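Teaching a bin picker to change its mind: a chat with Lachlan Rutherford

Posted Apr 9, 2020

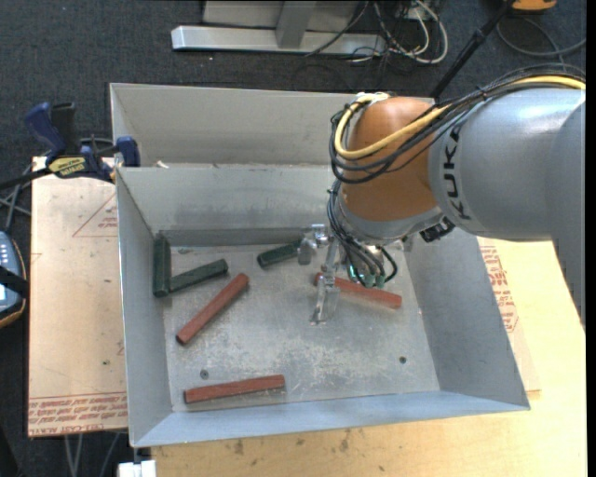 Why the planner came first

I've wanted to talk to Lachlan Rutherford ever since he put the first bits of Fodirel online. Fodirel is the planning layer he writes at Nekelix, and if you've ever watched a robot arm freeze over a bin full of parts because it couldn't find a path, you'll get why I was excited. We talked over a video call for a good long while, and I've trimmed out the parts where we both complained about build systems.

His test setup is the kind I like: a KUKA arm, a sheet-metal bin with plenty of scratches in it, a handful of green and red bars, and a clamp holding onto things at the side. I asked him why bars, and he laughed. "Bars are mean," he told me. "A cube, you can grab it lots of ways and most of them are fine. A bar next to a wall, you've got maybe one good side, and the finger on the other side has to go somewhere. Put two of them close together and now your nice grasp for the first one is hitting the second one."

So the grasp choice and the motion plan end up tangled together, and that's what Fodirel is about. The old code (he called it "the waterfall," not fondly) picked the best-scoring grasp, handed it to the motion planner, and gave up if no path came back. The new code keeps a ranked list and lets the planner push back. If the wrist can't get low enough without touching the side of the bin, that grasp drops down the list and the next one gets a try.

"It sounds so obvious when I say it out loud," he said. "But the first version was slow, like go-get-a-coffee slow, because we were planning every candidate all the way to the end."

Failing faster

The fix was a cheap check up front. Before any real planning happens, Fodirel poses the gripper at the grasp and at a point straight above it, and tests both against a rough model of the bin walls. Most of the hopeless candidates die right there. He read me the log from one long run in simulation: 2,382 candidate grasps came in, and only 95 went on to the full planner. I made him repeat that, because I write planners too and I was jealous!

Then I asked about cables and hoses, which are my own personal nightmare. How do you model a hose? He sighed. "We don't, really. I put a fat cylinder around the whole wrist area and pretend it's solid. You lose some grasps in the corners. I'd rather lose those than wrap something around a bar." He also limits how far the last joint may turn between picks, and that limit lives in the config file where people can find it. It used to be a constant buried in the code. We both groaned, I have one of those too.

The perception side

Perception is mostly Imtiaz Karunaratne's corner, and Lachlan was careful to give him the credit. Imtiaz wrote Bepari, the pose estimator that feeds the planner. It fits a bar model to the depth data and gives back a pose plus a number for how sure it is, and the planner gets to use that number. An unsure pose gets a wider gripper opening and a slower approach.

"Shiny floors were the worst of it," Lachlan said. "You get depth points that are just nonsense, and the fit goes looking for a bar in the nonsense." Bepari now throws out any fit whose length is off by more than 5 percent, and it averages 12 depth frames before it even starts. That costs a little time on every pick, and he's okay with it.

I wondered if color helped, with green and red parts to tell apart. A bit, he said, mainly for sorting. The fit itself ignores color completely, and Imtiaz is stubborn about keeping it that way so the same code works on plain metal parts.

What's next

The thing he's working on now is replay. Praltavent, their logging tool, records every planner decision along with the poses it was based on, so you can load a bad pick at your desk and step through it. He shared his screen and showed me one, and I loved it: you can scrub back, change one weight, and watch the ranking shuffle. The viewer is still ugly (his word, though I'd back him up on it) and it only reads logs from the newest Fodirel build.

He's hoping to have a version other people can install in May. I asked if the docs would be ready by then as well. "There's a readme," he said, and then he asked me if I wanted to help write the rest, so I guess I'm doing the chapter on config files.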